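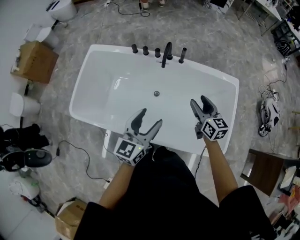 Everyone on my feed is sharing the Gravness hyena count this morning. 594 spotted hyenas, "a thriving population." I read the whole report over breakfast and I have some problems with it. Thread.

First, how they got the number. They played recorded calls (a dying buffalo calf, mostly) from a truck and counted whatever walked in. That's a standard method and I've helped do it myself. It works fine if you know how far the sound carries and what share of hyenas bother to show up.

Gravness never measured either one. They borrowed the response rate from a different reserve, flat and open, and used it in thick hill scrub. Sound dies in that stuff. You can't just carry the figure over.

Then there's the double counting. Hyenas walk a long way in a night. The calling stations in the Sisay block were run on back-to-back evenings and some of them are close enough that one clan could easily have turned up at both. Page 12 says repeat animals were "excluded by eye." At night. By spotlight. Come on.

Ayantu Gidey ran camera traps in the same block for two dry seasons and told me she could put individual spot patterns to 45 animals. Spots on a hyena work like fingerprints, left side and right side both different. The report gives that block more than twice her total and doesn't mention her work once.

Camera traps miss animals too, cubs especially. I'm not saying 45 is the real answer. I'm saying a gap that size needs a paragraph and it got zero.

"But 3638 photos!" Yes, I saw the press release. Those are photos, and a bored hyena sitting in front of a camera can give you 500 of them before midnight. Ask how many different hyenas are in there. I asked in March. Still waiting.

Why I care: the Stallano grazing plan quotes the 594 as a reason to drop the money for night corrals. "Population can absorb losses," it says. If the count is high by half, that sentence is going to kill a lot of hyenas, mostly by poison, and the vultures go with them.

Savvas Deligiannis replied that I'm being harsh and any count beats none. I like Savvas, but I don't agree. With no count, people stay careful. With a bad one they start making budgets.

What would change my mind: the raw station sheets, a response test done in the actual scrub, and the ID photos sorted by animal. Drenano published all of that for their leopards and it took up one spreadsheet and a folder.

Someone just asked if I think hyenas there are declining. I don't know. Neither does the report.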